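Horent two-arm cell – software sync, September 2025
Present: Natnael, Sabine, Yiğit, Ilgın. Berkay sent regrets
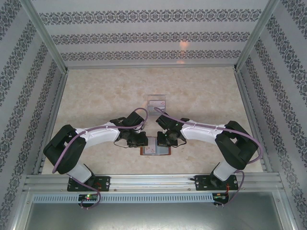
Yiğit said the planner still treats the two grippers as separate problems and that's why we get the standoff over the card. Wants one joint plan for both arms, Sabine agrees in principle, not before the freeze.

Perception – card pose drops out when both wrists come in close. Ilgın has 11 logs, will tag them. Clear holder still missing from the collision map, depth just goes thru it. Add as fixed box for now.

Control – loop at 300 Hz on left, right lags. Natnael thinks its the bus driver. Try Strand build before touching gains.

Tooling – replay viewer crashes on long runs. Not discussed, out of time

Actions
Natnael: driver swap, report back
Ilgın: tag logs, holder box
Sabine: ask Zirneck re license, we have 3 seats

Next one same room, Berkay to chiar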